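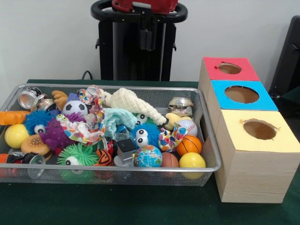

Re: [차모임] 카르다몸 차, 집에서 끓일 때 비율

보낸 사람: Forough Sadeghi
받는 사람: 차모임 메일링 리스트
날짜: 2019-04-03

Simin Parsa 님이 쓰신 글:
> 지난번 Tehrani 찻집에서 마신 카르다몸 홍차가 계속 생각나서
> 집에서 세 번이나 끓여 봤는데 다 떫기만 합니다. 꼬투리는 통째로
> 넣었고 찻잎은 넉넉히, 주전자째 십오 분쯤 팔팔 끓였어요.
> 혹시 비율 아시는 분 계신가요? 장미 꽃잎도 넣어야 하나요?

Simin 님, 이 질문 정말 반갑습니다! 저도 그 차에 빠져서 3월 내내 주전자만 붙들고 살았거든요. (남편은 이제 카르다몸 냄새만 나도 부엌을 나갑니다.)

일단 불이 너무 셉니다. 홍차는 팔팔 끓이면 떫은맛이 확 올라와요. 저는 작은 찻주전자에 찻잎 두 큰술을 넣고 끓는 물을 부은 다음, 물이 끓고 있는 큰 주전자 위에 얹어서 김으로만 우립니다. 십이 분이면 색이 아주 예쁘게 나와요. 그렇게 만든 진한 차를 잔에 조금 따르고 뜨거운 물 200ml를 부어 마시면 됩니다. 진하게 드시는 분은 물을 줄이시고요.

꼬투리는 네 개, 꼭 살짝 으깨서 넣으세요. 통째로 넣으면 향이 반도 안 나옵니다. 가루는 저는 말리고 싶어요. 편하긴 한데 잔 바닥에 깔려서 마지막 한 모금이 텁텁해집니다.
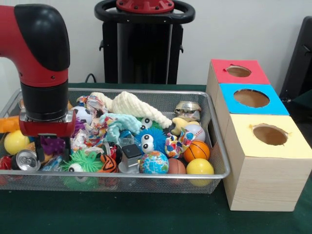

장미 꽃잎도 넣어야 하나요?
취향대로 하시면 되는데, 처음에는 빼고 끓여 보세요. 카르다몸 맛을 먼저 익힌 뒤에 꽃잎을 한 꼬집 넣어 보면 차이가 훨씬 잘 느껴집니다.

찻잎은 Lisent에서 파는 실론을 씁니다. 70g 봉지라 향이 날아가기 전에 다 마실 수 있어서 좋아요. Amirhossein Fallahi 님이 전에 추천하신 Niredmont의 얼그레이 섞은 것도 마셔 봤는데, 와, 이건 또 완전히 다른 음료더라고요! 베르가모트가 먼저 오고 카르다몸이 뒤에서 천천히 따라오는 느낌이랄까요. 다만 우유를 넣으실 거면 얼그레이 쪽은 권하지 않습니다.
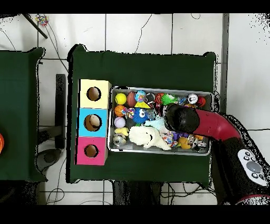
우유 얘기가 나온 김에, 우유를 넣을 때는 물을 붓는 대신 데운 우유를 반 잔쯤 섞고 계피 막대를 하나 담가 두세요. 설탕은 차에 녹이지 말고 각설탕을 입에 물고 마시는 게 저는 제일 좋습니다. 사프란 설탕이 있으면 더할 나위 없고요.

남은 진한 차는 버리지 마세요. 식혀서 레몬 한 조각이랑 얼음을 넣으면 오후에 정말 시원하게 마실 수 있어요. 저는 민트도 몇 잎 찢어 넣습니다.

Firouzeh Ebrahimi 님은 말린 라임을 넣으신다고 들었는데, 몇 분이나 우리시는지 궁금합니다. 저는 한 번 해 봤다가 너무 써서 다 못 마셨어요. 씨를 빼야 하는 건가요?

Simin 님, 네 번째로 끓이시면 꼭 후기 올려 주세요!

Forough 드림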